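3.2 Where the condiments go

I'll admit it - I started this part of the study thinking a sauce rack was a dull thing to write about. Then I read 1065 diary entries from home cooks in Trirkcombe, and the bottles by the stove came up more than any drawer or cupboard did! 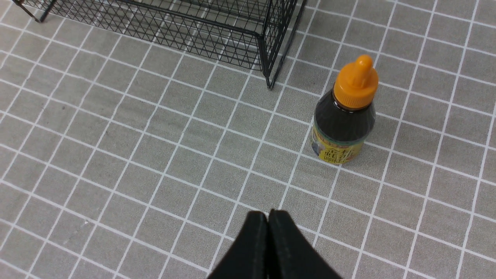
People kept telling us the same thing in different words: they want to see the label without picking anything up. Open wire sides help a lot with that (solid bins did badly in our Lelance survey, which had 2000 replies), and so does a clear bit of surface in front, where a bottle can sit while you cook.

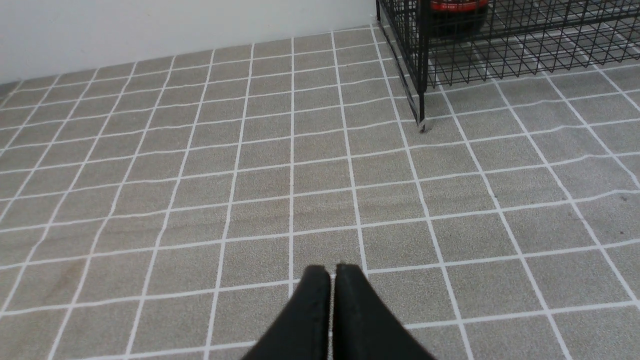

Figure 4a. Gray surface with a white grid, near a white wall.

I got very fond of the grid, by the way. Cooks used the lines on theirs to park things straight, and six of them said they'd never noticed doing it.

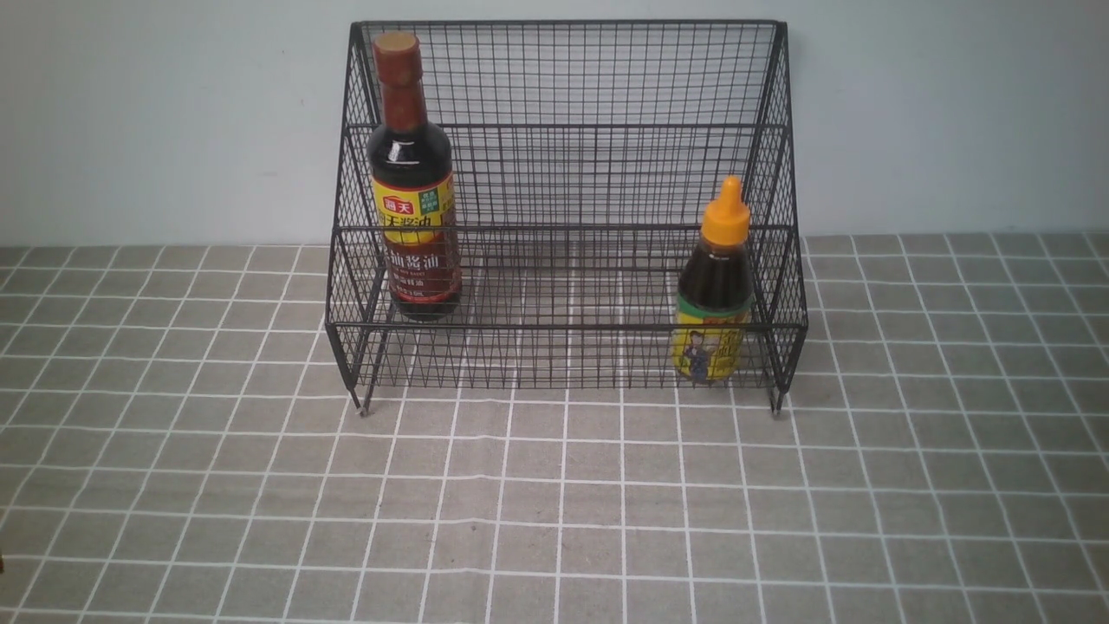
Figure 4b. Two-tier black mesh rack with a bottle of Haitian soy sauce on the left of the lower tier.

Tall bottles are the fussy ones. Our cooks liked them low down, with the label facing out, and they grumbled when a neck got in the way of a shelf above.

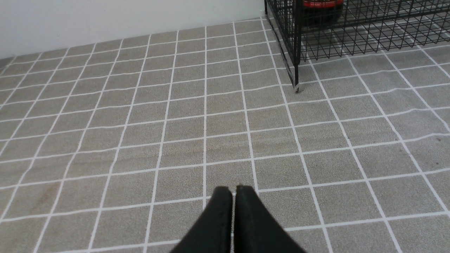

Small jars were much easier, and I come back to them in Section 3.3 with the Timesell numbers.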